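I gave up on the bus in February and started walking to work. It is 54 minutes door to door if I catch the light at the bridge, and I have now done it enough times to have opinions.

Shoes first. I began in an old pair of Edo sneakers with the heels worn flat and paid for it with a blister that lasted all week. The Planau boots are heavier but they keep the slush out. I carry my office shoes in a bag and change at my desk.

The route took some sorting out. The short way goes past the Groro warehouse, where the sidewalk stops for a long block and you share the shoulder with trucks. I go along the canal now — it adds 3 minutes and there is a bakery on it, Yakubu, open by the time I pass. I allow myself that on Wednesday only.

I sleep better. My knees complained for two weeks and then quit. The bus pass was $100 a month, and most of that has gone to socks and bread.
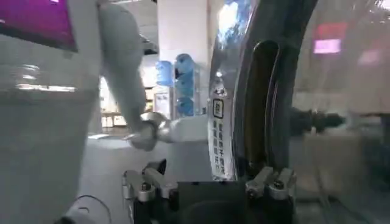 Rain is still the weak point. An umbrella is no use along the canal because the wind comes straight down the water, so I bought a long coat with a hood. It works down to the knee. Below that I get wet, and I keep a spare pair of pants in the bottom drawer.

Next month I want to try walking home too, at least on dry days.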